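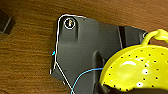
Britstead Students Take Household Robot Project Into Second Year

BRITSTEAD — The robotics club at Britstead Technical High School will continue its kitchen robot project for a second year, the school announced in August. The project, called Gestomon, teaches students to operate a robot arm and record how it handles everyday objects in a kitchen setting.

The club logged 1,192 practice runs during the first year. Of those, 674 were rated usable and went into the students' training set. The rest were kept for a unit on what goes wrong and how to write it down.

"Most of the first semester was cables and mounting screws," said Shirley Caron, who teaches engineering and advises the club. "The students wanted to get to the dishes right away. They got there in January."

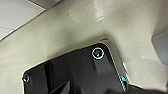 New This Year

Students will add a second set of tasks built around the sink and counter, including moving cups and putting away dishes. Gagnon, a local machine shop, will cut replacement brackets and let club members use its shop floor one evening a month.

Membership is open to grades 9 through 12. Around 68 students have signed up for the information meeting, which starts at 3:30 p.m. in the engineering room. 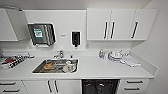 Do students need to know how to program before they join?

New members start by operating the arm and checking recordings. Programming is taught in the spring, and students who already write code can join that group early.

In-ho Yook, a senior, will lead the wrist camera team. "We're rerouting the wires first," he said. "Then we redo the calibration — all of it."

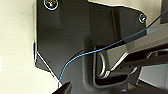 A thin blue wire crosses the dark gray bracket beside the gripper finger.

The club will show its work at the Dritska Student Engineering Fair in the spring. Parents and middle school students may visit practice by arrangement with the school's main office.

Media contact: Shirley Caron, Engineering Department, Britstead Technical High School, Room 133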